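Home Stories Essays Archive Submit

**North Arrow**

5 min read
492 shares

The courtyard at Govmont was supposed to be done before lunch. I had the benches in, the paving, the birch trees, and a man in a gray coat walking a dog toward the stairs. The man came with the software. He was in all our pictures because he was the only person in the library who looked cold.

I worked at Hotora then, on the second floor, at the desk by the printer. We made pictures of buildings for architects who didn't want to make their own. They sent a model and we cleaned it up, put materials on it, and gave it a sky. The model for Govmont was a block of apartments with a courtyard in the middle, 513 units in all, to be built where the railroad had kept its sheds. The architect wanted six views. Five were approved. The sixth was the courtyard at five in the afternoon in March, and it had come back four times.

The first note said warmer. The second note said the light should reach the benches. The third note said people, but not too many. The fourth said could we see the same thing with the light a little lower, as if it were coming in through the gap between the two towers.

I lowered the sun. Omus has a slider for it. You can set the place and the date and let the program put the sun where it belongs, or you can uncheck a box and drag it wherever you like. For the first three rounds I'd dragged it. On the fourth I thought I would save myself a fifth and do it properly, so I checked the box, typed in the town, set the month and the hour, and waited for the picture to refresh.

The courtyard went gray. The man in the coat lost his shadow.

I assumed I had the hour wrong. I tried four o'clock, then three. At three a strip of light came down the wall of the east tower and stopped at the seventh floor. I went and got a coffee, and when I came back it was still there, a narrow strip about as wide as a window, with all the benches in shade underneath. 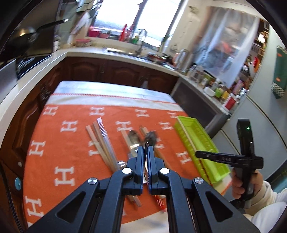

**The Arrow**

Every drawing has a north arrow on it somewhere. People draw it small and put it in a corner, and after the first week you stop seeing it. I opened the site plan the architect had sent and laid it under the model. The arrow on the plan pointed to the upper left. The arrow in our model pointed straight up.

When you bring a file into Omus it asks if you want to keep the orientation or square it to the screen. Squaring it makes everything easier to work on. The walls run straight across and you can copy things without them going crooked. I had squared it, back in the fall, and had meant to turn it back.

So the gap between the towers, the one the light was meant to come through, faced northeast. There was no hour of any day in March when the sun would come through it in the afternoon. Five of the six approved pictures had been made the same way. One of them was on a banner on the fence at the site. I had seen a photo of the banner in an email, with two people from the town standing in front of it shaking hands.

I turned the model back and ran all six views again, small and rough, to see how bad it was. The street view was fine. The roof was fine, since roofs get light whatever you do. The lobby was darker than we'd shown it. The playground was in shade in every season I tried except the middle of summer, when it got sun until ten in the morning.

I saved the six rough ones in a folder and named the folder with my initials. Then I sat there. The printer started up behind me and printed somebody's lease.

What I could do was uncheck the box. It would take a second. The architect had asked for light on the benches, not for the sun at Govmont. We had never promised anybody the real sun. There was a sentence on the bottom of every picture we sent out that said the image was an artist's impression, and the sentence had been written by a lawyer. My boss liked to point to it when clients complained about trees.

I unchecked the box. The light came back and the man got his shadow. It was a good picture. I had put a little haze in it that made the brick look soft.

I didn't send it. I told my boss I had a dentist appointment and took the train out there.

**Jabłońska Street**

The site was at the end of Jabłońska Street, past a tire shop and a bakery that had already closed for the day. I'd spent five months on that street and knew the distance between the lampposts, but I had never been on it. We had modeled the tire shop as a plain white box. It was green, with a hand-painted sign, and there was a row of old tires along the curb with grass growing up through them.

It was a quarter to five. The fence was plywood painted blue, and the banner was on the long side of it, facing the road. It was bigger than I had pictured. The plaza took up most of it, and the sun in the plaza was coming from behind the viewer's right shoulder. I stood where the viewer would be. The sun was behind my left shoulder and mostly behind a hill.

I hadn't put in the hill. No one had sent us a hill. The survey stopped at the property line, and past that I had laid down flat ground and some soft shapes for houses. The hill had a water tower on it and a road going up with cars parked along one side. It was high enough that at a quarter to five the whole lot was in shadow, and the shadow went across the road and halfway up the front of the tire shop.

A woman was waiting at the bus stop beside the fence with a stroller. She saw me looking at the banner and asked if I was from the company.

I said I was from a company.

She asked when the apartments would be ready. I told her I didn't know, I only worked on the pictures. She looked at the banner again. She said they were on the list for a two-bedroom. Where they were now, the kitchen faced a wall, and they had the light on all day, even in summer. She asked me which side had the courtyard.

I showed her. I pointed through a gap in the plywood at where the two towers would be, and where the benches would go, which at that point was a heap of gravel and a portable toilet.

"And that's the sunny side," she said.

I said it depended on the time of year. Then the bus came, and I helped her lift the stroller up, and she thanked me.

I waited until the light was off the tire shop. I took some pictures with my phone, of the hill mainly, and walked back to the station.

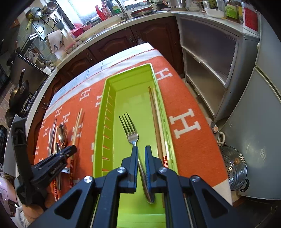 **Round Five**

I wrote to the architect that night from home. It took a long time and came out short. I said our model had been turned to the wrong north when it was brought in, that this was my mistake, and that the light in the approved views was off because of it. I said there was also a hill. I attached the six rough pictures and two of the ones from my phone, and I copied my boss, and I sent it before I could read it again.

My boss called at seven in the morning. He wasn't loud. He asked if I understood that the banner was printed, and the brochure, and that the brochure had gone to everyone on the list. I said I did. He asked why I hadn't come to him first, and I said I thought he would tell me to uncheck the box. He didn't say anything for a while. I could hear his kids having breakfast.

"I would have, yeah," he said.

The architect didn't write back for nine days. I worked on a dental clinic in that time, and a parking garage. People at the office were polite to me. Someone had moved the clean mugs to the other cabinet and I kept opening the wrong one.

When the answer came it was three lines. It thanked us for the clarification. It said the team had been aware of the orientation and that daylight in the units met the code. It asked if we could please send the courtyard view as discussed, with the warm light, and could the dog be a smaller dog.

My boss forwarded it to me without a comment. A minute later he came over and stood by the printer.

"You can give it to somebody else," he said. "I won't mind."

I thought about it. Whoever he gave it to would have the picture done in ten minutes. It was already done, it was in my folder, and all it needed was the dog.

I said I would do it. I opened the file and put in the small dog. Then I put in the hill. I had the contour map from the county by that time, and it went in without any trouble, and I built the water tower from my phone pictures and the road with the cars parked up one side. I left the box checked. I moved the hour to noon, which was the best the courtyard was going to do in March, and at noon there was light on one bench out of seven. I took the haze out. I had the man in the gray coat sit down on that bench with the dog next to him.

Then I typed the month and the hour in the corner of the picture, under the lawyer's sentence, and drew a north arrow beside it, a little larger than people usually draw them.

I sent it at ten past four. I washed my mug and went to see which cabinet it went in.

513 likes
2 comments
Share Save Print
Previous story Next story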